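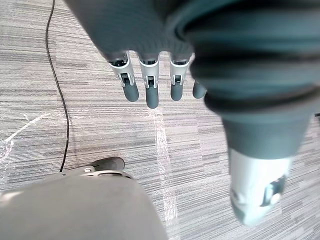 灵巧手与夹爪对比试验 阶段进展报告

报送:Sendach基金项目管理处
日期:2022-08-11
项目简称:Mansour

一、先说结果

上期报告里我们写了一句“预计本期完成全部对比试验”。这句话现在看来写得很有朝气。本期实际完成的是:Purna五指手与Vusix两指夹爪在同一条机械臂上的抓取对比,总计1774次有效抓取;腕部相机的两种安装位置对比;控制器的选型只做了一半,另一半的情况见第五节,建议贵处读之前先喝口茶。

简单回答贵处最关心的问题:五指手值不值那个价钱?就目前的任务清单来说,一部分值,一部分不值,还有一部分我们吵了两个星期也没吵出来。两指夹爪在多数规则物体上又快又稳,缺点是它没有什么可供展示的地方,来访的人看它一眼就去看旁边的五指手了。五指手遇到软的、扁的、形状不讲道理的东西时确实有本事,代价是标定时间和维护时间都很可观。

二、试验是怎么做的

两种末端执行器轮流装在同一条臂上,每换一次做一轮标定。任务清单沿用立项书附件里的那一份,删掉了两项(“拧开瓶盖”和“翻书页”),删除理由在上期已说明,贵处也回函同意。剩下的任务分三组:桌面规则物体,地面小件,软质物体。

地面小件这一组是后来才认真对待的。立项时我们觉得地面和桌面没有差别,无非是低一点。做起来才明白,低的那一点全是麻烦:臂要伸到接近工作范围的边界,手从上往下够,腕部相机离手太近,拇指一个指头就能占掉画面右半边。我们的条纹地毯也很配合,灰的、银的、炭黑的细横纹混在一起,深度估计算法看了它,得出过若干有创意的结论,其中一次认为地面是一段向下的台阶。

每次抓取按四档记分:抓稳并放到位,抓稳但放偏,抓起后掉落,没抓起来。由操作员现场记录,另一人隔天看录像复核。两人意见不一致的,一律按较低的一档算。这个规定让我们的数字难看了一些,也让周会短了很多。

三、Purna五指手

硬件方面,手掌和拇指根部都包着深灰色的布套。布套是本期讨论最多的一块布。供应商建议保留,说能挡灰,也能减少线束被勾住的机会。我们保留了,随后发现它在拇指根部会堆出几道褶子,拇指向内收的时候,褶子挤在一起,位置误差跟着变大。把布套往上提一提,误差就小;干几十次活,它自己又滑下来。目前的处理办法是每天开工前提一次,列入开机检查单,排在“确认急停可用”之后。我们知道这不像一个工程方案,下期会请供应商提供拇指部位剪裁更合身的版本。

指节的白色支架和里面的深色铰链没有出过大问题。指尖是深灰色的圆头软垫,抓地面小件时接触面积大,滑脱少,但遇到贴地很平的薄片,圆头反而使不上劲,只能靠拇指去拨。操作员给这个动作起了个名字,叫“抠”。控制程序里现在有一个函数也叫这个名字,代码评审时没有人提出更好的叫法。

软质物体是五指手的强项。毛巾、布袋、半满的零食袋,它基本都能从中间拢住再提起来,掉落的情况明显少于夹爪。桌面规则物体上它没有占到便宜,平均每次比夹爪多用不少时间,多出来的时间主要花在预成形动作上:手要先摆好姿势。看起来从容,其实是在等五个指头互相到齐。

故障方面,本期五指手停机21次。多数是通信超时后自行保护,重启就好。有几次是指令与实际角度偏差过大触发的报警,查下来原因各不相同,已逐条登记。没有发生需要返厂的损坏,这一条我们写得很小声。

四、Vusix两指夹爪

这一节短,因为夹爪实在没给我们什么可写的。

装上,标定,开始干活,干完。规则物体的成绩好,重复性也好。更换指垫只要拧下几颗螺丝,新来的实习生第一天就学会了。地面小件里,凡是有一定高度的,它都能对付;贴地的薄片它抓不起来,换了带斜口的指垫后有改善,但斜口指垫抓圆柱物体又变差了,所以等于拆东墙补西墙,墙的总量不变。

软质物体上夹爪的问题在于它只会捏一个点。布袋被捏住一角提起来,东西往下坠,放的时候位置就说不准。我们试过加宽指垫,效果有,代价是桌面上挨得近的物体会被一起带走。操作员认为这属于效率提升,复核的人没有同意。

五、相机与控制器

腕部相机试了两个位置:靠近手掌一侧,和向后退一截的支架上。靠近手掌的好处是离目标近,细节清楚;坏处前面说过,手自己挡自己,从某些角度看过去,最右边那根手指几乎整根藏在拇指后面,程序据此判断它不存在,于是放心地做了几次不该做的规划。后退的位置视野完整,可是支架一长就抖,臂停下以后还要等一会儿画面才稳。

折中方案是近处那台相机继续用,另在程序里加一层手部自身的遮挡模型,看不见的指头按关节读数补上。效果不错,误判少了很多。剩下的误判集中在布套褶子上,因为遮挡模型里的拇指是光滑的,真正的拇指不是。参见第三节,我们又回到了那块布。

控制器原计划对比两款。第一款是现在用的,已跑满全部任务。第二款到货后发现固件版本与五指手的通信协议对不上,供应商给了升级包,升级包需要一个授权文件,授权文件需要填一张表,表上有一栏要求填写升级后的固件版本号。往来邮件目前攒了一长串,我们已经全部归档,如贵处有兴趣可随时调阅。夹爪与第二款控制器的联调倒是正常,响应也略快,但单凭夹爪的数据,还不能回答立项书里的问题。

六、现场管理

地毯上的走线用透明胶带压过几处。胶带的毛病是反光,在灯下亮成一道白条,视觉程序偶尔把它当成待抓物体,并且抓得很执着。我们打算换成哑光布基胶带,颜色选接近地毯的灰色。贵处上次来访时建议改用线槽,我们也认真考虑过,线槽有高度,底座轮子过不去,所以没有采用。

地面区域的灯光已经调整为均匀照明,去掉了一盏侧灯。侧灯当初是为了拍宣传短片装的,短片拍得很好看,阴影也很好看,识别率不好看。

安全方面没有人员受伤,急停测试按周进行,记录齐全。

七、经费与进度

本期工时合计700小时,比计划多。多出来的部分主要用在换装标定和控制器那件事上。设备费没有超支,原因是第二款控制器的尾款按合同要到验收之后才付,而验收,如前所述,还差一个文件。

总体进度按立项书里程碑计算,完成80%。这个比例是按条目数算的,如果按难度算,我们倾向于不提供数字。

八、下期安排

到11月底之前,计划做下面几件事:

完成第二款控制器与五指手的联调。若9月底仍拿不到授权文件,就改用备选型号,相应的变更申请随本报告附件一并提交,请贵处先行审阅,免得到时候再等一轮。

补做地面薄片类物体的专项试验,五指手和夹爪都做,夹爪用斜口指垫。

换布套,换胶带,重测拇指位置误差。

整理全部抓取记录,连同录像索引交付贵处。录像文件较大,建议用硬盘寄送。上期通过网盘传输,花的时间够我们再做一轮标定。

九、需要贵处协助的事项

一是同意任务清单中“地面小件”一组拆成“有高度”和“贴地”两类分别统计。合在一起算,两种末端执行器的平均成绩几乎一样,看起来像是没有差别,实际上它们各自擅长的那一半正好把对方的短处盖住了。

二是确认五指手的租用期可否顺延到11月底。供应商口头答应了,书面的还没有,我们对这家供应商的口头答应评价很高,对书面文件的到达速度有所保留。

三是上期提出的备用指尖软垫采购申请,请予批复。现有软垫还能用,表面已经磨得发亮,操作员每天换着手指装,好让五个指头磨得平均一些。

附件:抓取记录汇总表,停机登记表,控制器变更申请,租用期顺延说明。

Mansour项目组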